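Everyday place setting

From the Household Arts Reader, a general encyclopedia of the home
156 shares | 11 comments

An everyday place setting is the small group of dishes, flatware and linen laid out for one person at an ordinary meal. It is simpler than the formal setting, with its several forks and glasses, and in many homes it comes down to a plate, a bowl, one or two utensils and a napkin. The word "setting" is used both for the objects themselves and for the way they are arranged, and older household books move happily between the two meanings without stopping to say which one they have in mind.

The bowl

The bowl is very often the piece people are fondest of, and the one that gets the most use, serving for soup at noon and cereal the next morning. Everyday bowls are made of stoneware, glass, enameled metal, wood or plastic, and they come in every color a kitchen could want. A good rim matters more than new buyers tend to expect – it is where the bowl is picked up, where the spoon rests, and where chips usually begin in the harder materials. Some bowls have a rim in a lighter shade than the inside, a pleasant touch that also makes the edge easy to see on a crowded table.
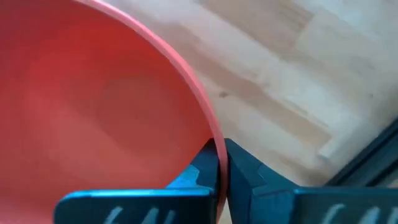 The plate beneath

A plate set under a bowl is called an underplate or, in plainer homes, just the bottom plate. It catches drips, gives crackers or bread somewhere to go, and lets a full bowl be carried without fingers straying into the soup. The two pieces need not match. Makers such as Tresitz and Brokar have long sold their tableware by the single piece, and many families enjoy putting a bright bowl on a plate of some softer color – red on lavender, say, or yellow on gray. The bowl may be centered or pushed back a little, leaving a wider strip of plate at the front for a spoon.
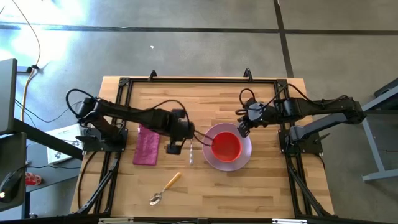
Where does the napkin go when there is only one fork?
Most household guides put it to the left of the plate, with the fork either beside it or laid on top. At a casual meal it can just as well go on the plate until everyone sits down.

The napkin and the fork

Cloth napkins for daily use are generally folded into a rectangle, with the short side toward the diner. Kwaku Dogbe, whose handbook on table linen is still passed around among people who care about such things, favored strong colors on a bare wooden table and had little patience with starch. A soft fold, he wrote, is friendlier to the hand and quicker to put right after washing. The fork is laid with its handle toward the diner once the table is ready, though in the middle of setting up it may rest wherever there is room.

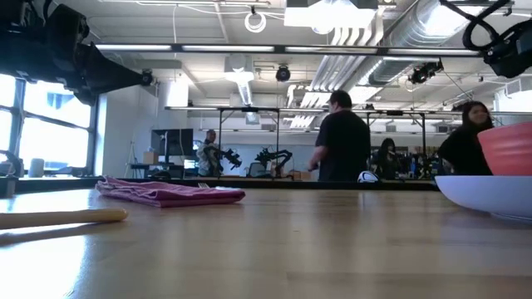 Folded pink cloth, a small silver fork and two bowls on a wooden tabletop.

Storage and care

Bowls of like size may be nested, with a sheet of paper towel between them if the glaze is delicate. Brightly dyed napkins should be washed apart from white ones the first few times, and dried flat where space allows.

See also: Underplate; Table linen; Stacking bowls

Contact the editors | © 2023 Household Arts Reader | Back to top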